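Open day at the Werkilari hall

On November 26, 2020 our association was invited to the open day of Werkilari, and fourteen members had said yes before the list was even printed. The company has moved its robot training work into a tall hall with a mezzanine, and many of us wanted to see how the work looks from close by.

We were received by Carys Howells, who leads the project Ula. She explained that a robot arm can learn to grip from people, if the people use the same kind of hand as the robot. So the staff hold the grippers themselves, and each gripper carries a camera which records what is in front of the jaws. One complete movement is called a "take". For a simple task they want 1000 takes, and for Ula they had 512 on the day of our visit.
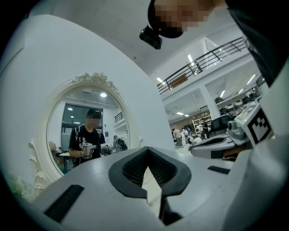
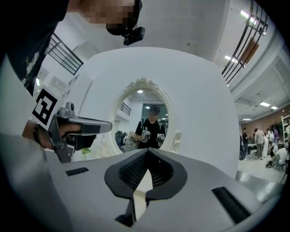
Hand-held grippers at the oval mirror, with the hall and the mezzanine railing behind.

After the demonstration Chiyo Kaneko answered our questions for almost one hour. The most discussed one was about the printed black-and-white squares. They help the software to know the position of the tool in the room – if a hand covers the square for too long, the take is thrown away. Mr. Seneviratne from our board asked if it is tiring for the arms. It is, and therefore a session ends after 80 minutes.

Members who want to try the grippers can register for the second visit in May. Groups are limited to 2 persons per station. Please write to the Plivness office and mention your shoe size, as safety shoes are lent at the entrance.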